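Hular Boards
Home | New Posts | Search | Log In
Teaching by Demo > Hand guiding vs. remote

lowtorque
October 22, 2019

We have spent two weeks teaching an arm to move a pear from one bowl to another. I have a degree. The person before me recorded everything by holding the arm and pushing it around, and I want to switch to remote control before I record the next batch. Talk me out of it, or don't.

My complaint with hand guiding is that I'm stronger than the motors and sloppier than them too. I drag the wrist through some elegant curve no human would ask for on purpose, and on playback the arm does my elegant curve, only now with a pear.

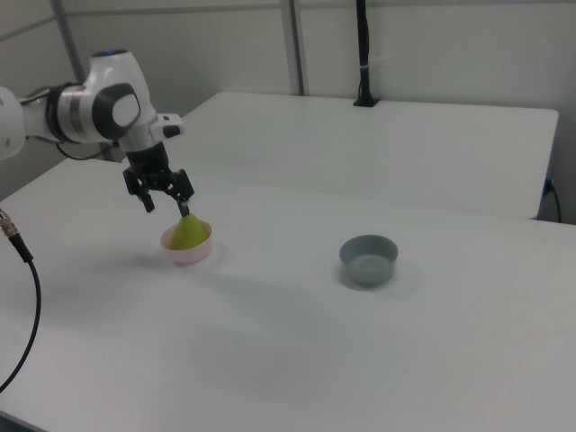
The trouble is always the last inch. By hand I can feel when a finger is on the fruit. With the Narnine controller I get a thumbstick and my own optimism, and I close too early about one try in whatever. Has anyone kept both?

grubscrew
Stay with hand guiding. We did 700 demos that way on a Royer bench and the grasps were fine. Remote gave us demos full of hovering, and the policy learned to hover. Beautifully, I might add.

pan_tilt_repeat
Disagree. If your hands are on the arm, your hands are in the camera view, and then at run time they aren't. We lost most of May to that. Remote is slower to learn, but what you record is what the robot will see.

grubscrew
So crop the hands out, or play the motion back and record the playback.

pan_tilt_repeat
Playback with a pear that has rolled 5 mm since you let go. Good luck.

lowtorque
It does roll. It has a narrow end and opinions.

sidecutter
Practice 30 throwaway runs on the remote before you save anything – the hovering goes away once you stop being scared of the table. Also turn the speed scaling down near the bowl. Hirkau has a setting for it, buried under "comfort" for some reason.

lowtorque
Found it. Remote it is, then, and grubscrew can say so when it hovers. I'll keep the old hand-guided set in its own folder and train on each one separately.

Share (5) | 3,000 views

Comments

tin_snips: Would love to see the two compared on the same pear.

grubscrew: It will hover.

Previous thread | Next thread | Back to top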